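染織資料保存環境整備事業 中間進捗報告書

提出日:2019-02-27
提出先:Kaltosgate助成事務局
事業責任者:Inês Sampaio
対象施設:Mallik収蔵棟
対象資料:Shuklaコレクション(登録件数2864件)

1. 報告の範囲

本報告は、前回報告の締切後から12月末までに実施した作業と、その後提出日までに確定した事項を対象とする。会計関係の数値は別紙の収支表に記載し、本文では予算費目の変更に関わる部分のみ扱う。前回報告で「次期に持ち越し」とした項目は、2.3、3.2および5にそれぞれ経過を記した。

用語は交付申請書に従う。「収蔵単位」は台帳番号を一つ持つ資料またはその付属品の組を指し、「区画」は収蔵棟内で温湿度を個別に記録している空間を指す。前回報告では「区画」と「棚列」が混用されていたため、今回から区画に統一した。

2. 保存環境の計測

2.1 計測機器の配置

収蔵棟の各区画への記録計の設置は完了した。記録計はUdeck製で、測定間隔は15分である。設置高さは床面近くと最上段の二か所を基本とし、天井の低い北側区画のみ一か所とした。外壁に接する区画では、壁面の表面温度を測る熱電対を追加している。

設置前の校正は飽和塩法によった。塩化ナトリウムと塩化マグネシウムの二種の飽和溶液を用い、恒温箱内で平衡に達した後の指示値を読んだ。許容差を外れた記録計は補正値を登録したうえで使用し、補正値は計測台帳の備考欄に残した。補正後も再現性の悪かった機器は返却し、代替品の到着を待って設置したため、東側区画の計測開始は計画より遅れた。東側区画の初期の欠測期間については、隣接区画の値で補うことはせず、欠測のまま扱う。

2.2 相対湿度と温度

管理目標は相対湿度47%を中心値とし、季節変動は緩やかな推移であれば許容する。日内変動は厳しく管理する方針を申請時から維持している。

計測結果をみると、中央区画の日内変動は管理幅に収まっている。外壁側の区画では、暖房運転の始まる時期に湿度の低下がみられ、管理幅の下限を外れる時間帯があった。低下は早朝に集中しており、空調の立ち上げ時刻と一致する。空調の運転記録と突き合わせたところ、夜間に外気導入量を絞った後、始業前に一括して導入量を戻す設定となっていた。導入量を段階的に戻す設定に変更した後は、下限を外れる時間帯は短くなった。ただし変更後の期間がまだ短く、厳冬期の通しの評価は次回報告で行う。

温度については特記すべき逸脱はない。上下の記録計の差は、扉の開閉が多い作業日に大きくなる傾向がある。搬入作業の集中する期間は前室の扉を先に閉じる手順を定め、作業記録表に開閉時刻の欄を設けた。

外壁の表面温度から求めた壁面近傍の相対湿度は、室内中央の値より高い。現状では結露に至る値ではないが、北側区画では棚の背面と壁の間隔が狭く、空気の流れが滞りやすい。棚の位置を壁から離す案を設備担当と協議している。床荷重の再計算が必要であり、構造計算書の写しを施設管理者に請求した。

2.3 光環境

前回から持ち越した照度測定を実施した。収蔵庫内の作業灯は点灯時のみの曝露であり、積算照度の推計では点灯記録を用いた。調査机の照度は、撮影や状態調査の必要から収蔵庫内より高く、上限を70ルクスとした。机上の照度は調光器の目盛りと一対一に対応しないため、照度計を机ごとに備え、作業開始時に読み値を記録する運用とした。

紫外線量は、交換済みの光源については問題となる値は認められない。旧型の蛍光管が残る通路では、飛散防止を兼ねた紫外線吸収スリーブを装着した。通路の光源の更新は本事業の対象外であり、施設側の更新計画に委ねる。

3. 資料の状態調査

3.1 調査の進み方

状態調査は、平置き資料、巻き保管資料、懸垂保管資料の順に進めている。平置き資料は予定範囲を終え、巻き保管資料は調査中、懸垂保管資料は予備調査の段階にある。

調査票は申請時の様式から一部を改めた。当初の様式では損傷の種類と程度を同一欄に記述していたが、記入者による表現の幅が大きく、集計に耐えなかった。改訂後は種類を符号で選び、程度を段階で記し、位置を略図に書き込む。旧様式で記入した調査票は、写真記録を参照しながら新様式に転記した。転記の際に判断のつかない箇所は空欄とし、現物の再確認に回している。

記入者間の差を確認するため、同じ資料を別の調査員が独立に評価する試行を行った。裂けや欠失の判定は概ね一致した。一致の度合いが低かったのは変退色と経年の硬化であり、とくに絹の硬化は、触れる位置と支え方によって印象が変わる。硬化の評価は折り山に近い部分を避け、所定の位置で行うこととし、手引きに図を加えた。

3.2 緊急対応を要する資料

調査の結果、緊急対応に区分した資料は47件である。前回報告で持ち越した区分基準の見直しを反映した数であり、旧基準の集計とは比較できない。

区分の理由として多いのは、鉄媒染の黒色部分の脆化である。糸が粉状に失われ、周囲の織組織が浮いている例がある。該当資料は巻き保管を解き、平置きの仮保管に移した。脆化部分には補強を施さず、移動時の振動を抑えることを優先している。補強の可否は、接着剤を用いる場合と縫い留める場合の双方について、残余の試験布で比較したうえで決める。

加重絹の裏地をもつ衣服では、肩から袖付けにかけて縦方向の裂けがみられる。裂けの位置は荷重のかかる部分と一致する。該当資料は新たに懸垂することを止め、詰め物を入れて平置きとした。箱の寸法が既製の規格に合わないため、中性紙板による箱を個別に作製している。

虫害については、捕虫器の記録と資料の目視を併用した。生きた個体は資料からは確認していない。毛織物の一部に過去の食害痕があるが、周囲に新しい糞や繭はなく、古い被害と判断した。念のため該当資料を隔離区画に置き、経過観察としている。

3.3 写真記録

状態調査に伴う撮影は、全体、部分、損傷箇所の順で行う。全体撮影では色票と尺を画面内に置き、照明の角度を一定に保つ。織の凹凸を記録する必要がある場合は斜光の画像を加える。撮影後の画像は非圧縮形式で保存し、閲覧用の画像は別に書き出す。

画像名の付け方は台帳番号を先頭に置く方式に統一した。過去の撮影分には、展覧会ごとの通し番号で保存されたものが含まれており、対応表を作って照合中である。対応の取れない画像は削除せず、未照合の保管先に移した。

4. 台帳の整備

4.1 データの移行

旧台帳は、紙のカード、表計算ファイル、寄贈時の目録の三系統に分かれていた。本事業では表計算ファイルを基礎とし、カードと目録の記載を追記する形で統合を進めた。登録件数2864件は、この統合後の収蔵単位の件数である。

統合の過程で、同一の資料に異なる番号が付いた例と、異なる資料が同一番号を共有する例が見つかった。前者は古い番号を正とし、新しい番号を別番号として残した。後者は枝番を付けて分けたが、既刊の図録に番号が掲載されている資料については、図録の番号がどちらを指すかを確認してから枝番を定めた。

帯と紐のような付属品は、カードでは主たる資料と一括で記載され、表計算ファイルでは別の行となっている場合が多い。現物の保管場所が分かれているものは別の収蔵単位とし、関連番号の欄で結び付けた。保管場所が同じものは一括とした。

4.2 記述項目

材質の記述は、繊維、染料、金属の別に欄を分けた。従来の記載に「絹」「木綿」とあっても、根拠が目視か顕微鏡観察かは区別されていない。新たに根拠の欄を設け、不明のものは「旧記載による」とした。染料の記述も同様で、分析を経ていない記載には断定的な表現を用いない。

産地と年代については、寄贈時の目録の記載をそのまま引用欄に移し、現在の見解は別欄に記す。両者が異なる場合でも、引用欄の文言は修正しない。目録の表記には綴りの揺れがあり、検索用に統一表記を付した。

寸法は、丈と幅を最大値で記録する。衣服では裄、身丈、裾幅など測定位置によって値が変わるため、測定位置の図を定めた。旧台帳の寸法には測定位置の記載がなく、差が大きい場合は再測定の値を採用し、旧値は備考に残している。

4.3 公開に向けた準備

公開用の台帳には、保管場所、評価額、寄贈者の連絡先を含めない。状態に関する記述も内部用とし、公開用には概要のみを置く。権利関係の確認が済んでいない近代の資料は、文字情報だけを先に公開する方針で、関係者との文書のやり取りを進めている。回答の得られていない相手先については、再送の記録を残したうえで次期も継続する。

5. 保管方法の見直し

5.1 巻き保管

巻芯は、酸性の紙管が使われていたものから順に取り替えている。新しい巻芯は中性紙管にポリエステルフィルムを巻き、その上に洗浄済みの綿布を重ねる。径は資料の厚みと刺繍の有無で選ぶ。金糸を含む資料は表面を外側にして巻き、間に薄い中性紙を挟む。

巻き替えの作業は二人で行い、巻き始めの端に見返し布を縫い付けずに添える。旧来の方法では端を糸で留めていたが、留めた位置に沿って織糸がずれている例が確認された。既存の留め糸は、資料側の糸を傷めずに外せる場合に限って除去した。

5.2 懸垂保管

前回からの持ち越し項目である。衣服を懸垂する区画について、棒の支持方法、区画内の奥行、衣服同士の間隔を検討している。肩幅に対して奥行が不足する区画では、袖が背面に触れる。袖の接触は摩擦と汚れの移行につながるため、該当する衣服の配置を改める。

棒の材料は、表面処理の安定した金属を候補とする。木製の棒は有機酸の放散が懸念され、被覆を施しても端部の処理が難しい。金属の場合も、切断面と取付部に使われる接着剤や塗料の放散を確認する必要があり、試験片を用いた銀、銅、鉛の腐食試験を準備した。試験は密閉容器内で行い、対照を並置する。結果の判定は次期となる。

5.3 箱と間紙

間紙は緩衝剤の入らない中性紙に統一した。旧来の間紙には緩衝剤入りの紙が混在し、絹と毛に接していた。取り替えた間紙のうち変色のあるものは、位置を記録したうえで一部を保管し、酸の移行を調べる資料とする。

箱には台帳番号と略図を貼付し、開封せずに中身の向きが分かるようにした。貼付には粘着剤を用いず、箱に設けた差し込み部に紙票を入れる。

6. 人員と研修

調査員の交代が一度あり、引き継ぎに時間を要した。引き継ぎでは手引きの通読に加え、判定済みの資料を用いた判定練習を行った。新任者の調査票は、当面、Sampaioが全票を確認している。

外部の保存修復技術者による実習を12月に実施した。内容は、脆化した絹の移動、詰め物の作製、裂けの仮押さえである。実習で用いた布は収蔵資料ではなく、試験用に取得したものである。実習の記録は手引きの付録に収めた。

7. 計画との差異

遅れが生じている項目は、東側区画の計測、巻き保管資料の状態調査、公開用台帳の権利確認である。計測の遅れは機器の返却と代替品の納期による。状態調査の遅れは調査票の改訂と転記作業による。権利確認は相手先の回答に依存し、完了時期を示すことができない。

前倒しで進んだ項目は、旧台帳の統合である。空いた作業時間は、未照合画像の対応表の作成に充てた。

費目については、当初「既製保存箱」に計上した額の一部を「中性紙板」に振り替えたい。個別作製の箱が増えたことによる変更で、総額に変更はない。振替の申請書は本報告に同封した。

8. 次期の作業

厳冬期を含む湿度記録の評価、北側区画の棚位置の決定、巻き保管資料の状態調査の完了を次期の主な作業とする。腐食試験は判定まで行い、結果を踏まえて懸垂用の棒の仕様を確定する。緊急対応に区分した資料の補強試験は、試験布の劣化処理が済み次第開始する。

公開用台帳は、権利確認の済んだ資料から順に登録し、検索項目の動作確認を経て事務局に閲覧用の接続情報を提出する。収支表の様式については、振替の承認後に改訂版を用いる予定であり、様式の指定がある場合は承認通知とあわせて連絡を願いたい。 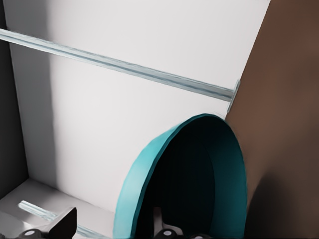
図1 白色の収納区画の内部と金属製の棒(CG)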